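Humwood Laboratory, Manipulation Group
Notebook entry, 2021-01-18
Entered by: Tamunoemi Ogunleye
Operator: Everaldo Bragança

Purpose. To resume collection of remotely operated demonstrations in simulation for the two-cup task, following the changes made to the Cletar control software in December.

Set-up. The task is unchanged: the operator is to take hold of the teal cup and place it beside the pink one. The operator steers the gripper with the hand controller and opens or closes it with the trigger. The arm is brought to its starting pose before each attempt. Recording starts on the first movement of the controller and stops when the operator presses the foot switch. Each attempt is limited to 800 control steps.

Observations. 11 attempts were recorded before lunch, of which 2 were rejected. In both, the operator closed the gripper before it was low enough and the cup slipped on lifting. Mr Bragança reports that depth remains hard to judge on the flat screen. He now comes down over the rim from above and pauses before closing. The pause is to be kept short, as the Quinlan trials showed that long pauses are copied by the trained policy.
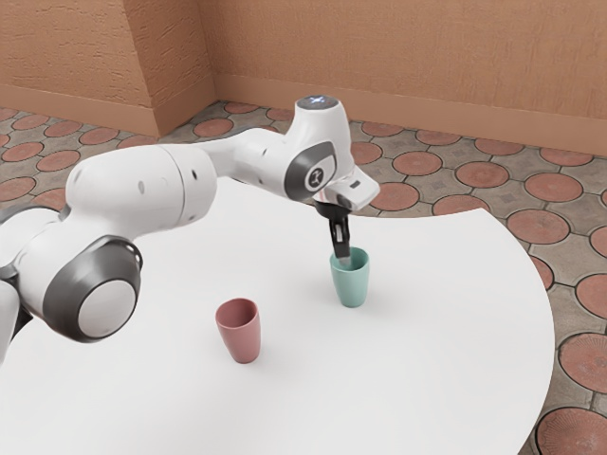

Controller scaling was reduced to 80 per cent after the fourth attempt and left there. Motion near the cup is steadier, although the approach takes longer. Earlier recordings made at full scaling should be stored separately and labelled as such.

Outstanding. Sinodville have asked for the rejected attempts as well; permission to be confirmed with the group head. Foot switch occasionally registers twice. Replacement requested.

T.O.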